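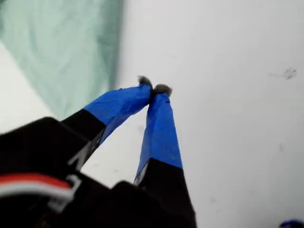
Bei Stamatia Stefanou löst sich das Gewebeband am Besenstiel jedes Mal nach ein paar Wochen, und zwar immer zuerst am Ende der Wicklung. Ob man da nicht besser gleich klebt, wollte sie wissen.

Kleben geht, aber dann bekommt man den Griff später nicht mehr sauber. Meistens liegt es am Untergrund. Stiele und Werkzeuggriffe haben einen Film aus Hautfett und altem Öl, auf dem kein Band lange hält. Den Griff mit Spülmittel abwaschen, trocknen lassen und mit Spiritus nachwischen. Bei lackiertem Holz den Spiritus vorher an einer kleinen Stelle probieren. Danach nicht mehr mit bloßen Fingern anfassen.

Wickeln

Unten anfangen und nach oben arbeiten, jede Lage zur Hälfte über die vorige. Das Band nur leicht spannen. Wer stark zieht, hat am nächsten Tag ein Ende, das sich zurückzieht und eine Klebespur hinterlässt. Das Ende mit der Schere schneiden, Ecken abrunden und fest andrücken. Die letzte halbe Runde ganz ohne Zug auflegen.

Für einen Griff von 38 cm reicht bei uns eine Rolle gut zweimal. Falten an schrägen Stellen lassen sich kaum vermeiden, sie stören auch nicht, solange sie nicht dort liegen, wo der Daumen drückt.

Im Keller oder in der ungeheizten Garage das Band vorher eine Stunde ins Warme legen. Kaltes Band klebt schlecht.

Altes Band entfernen

Mit dem Föhn anwärmen und langsam in flachem Winkel abziehen. Reste mit Speiseöl einreiben, 45 Minuten warten, mit einem Holzspatel abschieben. Zum Schluss wieder Spülmittel, sonst hält das neue Band nicht. Auf rohem Holz kein Öl nehmen – dort hilft feines Schleifpapier.

Was sich nicht eignet

Paketband wird am Griff rutschig. Isolierband ist weich und angenehm, wandert aber bei Sonne auf der Fensterbank. Für Gartengeräte, die draußen stehen, nehme ich seit September nur noch Gewebeband.

Messergriffe in der Küche gar nicht umwickeln. Darunter sammelt sich Feuchtigkeit, und abwaschen lässt es sich nicht richtig.

Eylül Yurt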